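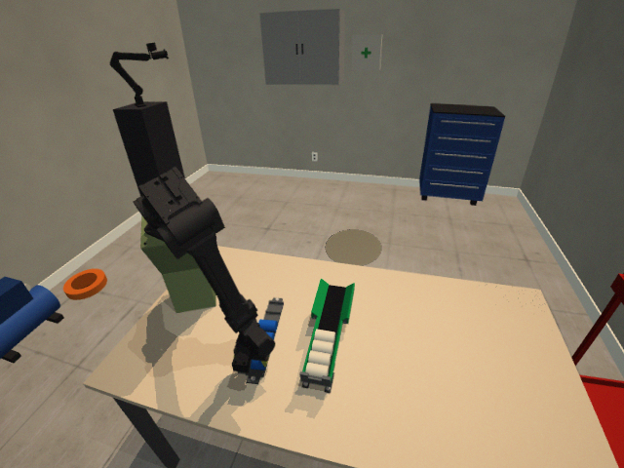 Come help us figure out why our robot let go (paid, remote, sessions in April)

Hi! I'm Marisol Trujillo and I run the test side of the Titari project at Plurow. We're looking for 17 people to spend an hour watching a simulated robot arm move rollers around on a table and to tell us, out loud and in the moment, when they think something is about to go wrong. You don't need to know a thing about robots. If you've spent years around machines that pinch, jam or drop stuff, even better, I want you badly, but we need some people who have never been near one too.

What happened

Titari is a pretty humble job. An arm picks short rollers, blue ones and white ones, out of a sloped green chute and sets them crosswise in a dark gray rack that sits next to it. We built the whole cell in Sernix, our in-house simulator, and it ran well there for months. Then we put it on the real arm in our shop on Espinoza Street, and during an evening test it closed on a roller that wasn't sitting square, lifted it anyway, and lost it halfway through the swing. The roller bounced off the rack and went past Teodoro Ledesma's ear. He was standing where our own instructions said he could stand. He's fine (and he would like me to stop telling the story), but we shut the real cell down that night and it's still locked out.

The part that bugs me most is what happened next. The arm didn't stop. It had no idea its fingers were empty, so it carried on to the rack, went through the motion of placing a roller, opened up, and headed back for another one.
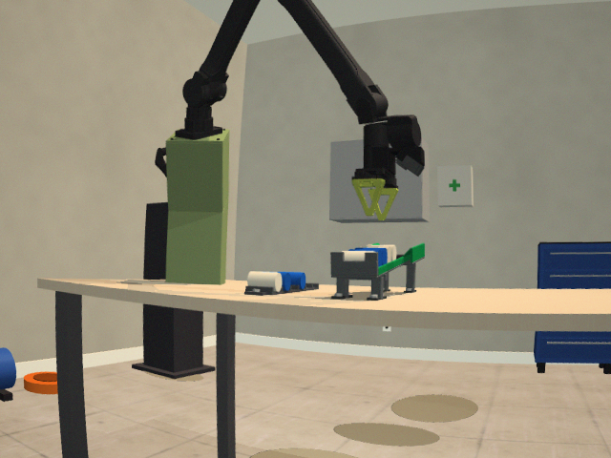
So we went back to Sernix and started feeding it bad days. Rollers a little crooked, rollers that stick in the chute, a grip that's weaker on one side, a reading that arrives late. We can now get a drop that looks a lot like the real one, plus a few flavors we hadn't thought of. My favorite (if that's the word) is the slow one, where the roller slides in the fingers so gradually that I've missed it on playback more than once, and I knew it was coming!

What we don't have is a good sense of when an ordinary person standing nearby would notice. Our new stop rules are going to lean on that. If most people spot trouble well before the drop, a stop button within reach buys you something. If they spot it afterward, then the button is mostly there to make us feel better and the arm has to catch the problem on its own. I have an opinion and Teodoro has a different one, so we're going to ask you.

What you'd be doing

You join from your own computer. We show you 60 short runs from the simulator, one after another, with breaks whenever you ask for them. Some runs are completely boring from start to finish. Some have a fault in them. You hold down the space bar while you're comfortable with what the arm is doing and let go when you aren't. After each run you tell us in a sentence what you saw, or what you thought you saw. "I don't know, it looked wrong" is a perfectly good sentence and I've written it down many times.

You'll see the cell from more than one angle, and the rollers don't always come in the same color order. Color doesn't tell you anything about the faults, so please don't spend your hour hunting for a pattern there like our first tester did.

At the end there's a chat with me or Teodoro, and it's relaxed. We'll bring up a couple of your runs and ask what tipped you off. We record your key presses and your voice. We don't record your face and you can leave your camera off the whole time. 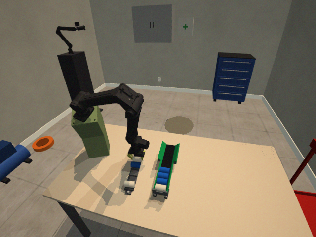
Who we're looking for

Adults, 18 and up, comfortable speaking English, with a laptop or desktop (a phone screen is too small for this, sorry, we tried). You need to be able to see the difference between a roller held straight and one held at a tilt on a normal screen; glasses and contacts are no problem. Color blindness is fine too. If holding down a key for a while is hard on your hands, tell us and we'll set up a foot pedal or let you call it out.

We'd like 8 of the places to go to people who work, or used to work, beside moving equipment: packing lines, print shops, bakeries, farms, laundries, sawmills, whatever you've got. The rest are open to everybody.

Please sit this one out if you've worked for Plurow, or if you've already heard one of us walk through the drop run by run. Reading this page doesn't count.

Pay and time

The session takes an hour and pays $60, sent within 15 days. You get the full amount even if you stop early, and you don't need to give a reason for stopping. There's a short practice round first so the space bar business feels natural before anything counts. We have morning slots and evening slots, with the latest one starting at 8 p.m. 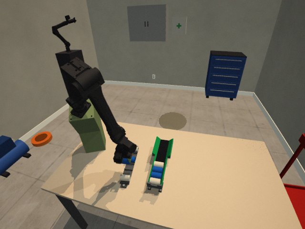 The Titari cell in simulation, with the arm lowered over the rack and blue and white rollers in the chute.

A few things people have asked me already

Will I see anybody get hurt? No. There are no people in the simulation at all, only the cell and the room around it. Things may fall or get knocked around, and that's as dramatic as it gets.

Is this a test of how fast I am? Nope. Some people let go early and often, some wait, and we need both kinds. We don't rank anyone and nobody gets a score.

Can I see the results? Yes, and I'd love it if you did. Everyone who takes part gets the write-up, including the bits that make us look careless. It will cover the original drop, what our instructions said about where to stand, and what we've changed so far. The real cell stays locked out until that write-up is finished and Teodoro has signed it.

Can I do it with my spouse / coworker / teenager watching? Rather not, they'll talk! But they can sign up for their own slot if they're old enough.

How to sign up

Write to Teodoro Ledesma at the Plurow test desk and put "Titari watcher" in the subject line. Tell him whether mornings or evenings suit you, what kind of computer you'll be on, and whether you've worked around machinery (a line or two is plenty, no résumé). He'll write back with a slot and the consent form. Read the form before you say yes, and if anything in it sounds odd, ask either of us and we'll go through it with you.

If the places are full by the time you write, we'll keep your name for the second round, which uses the same setup with the new stop rules switched on.

Marisol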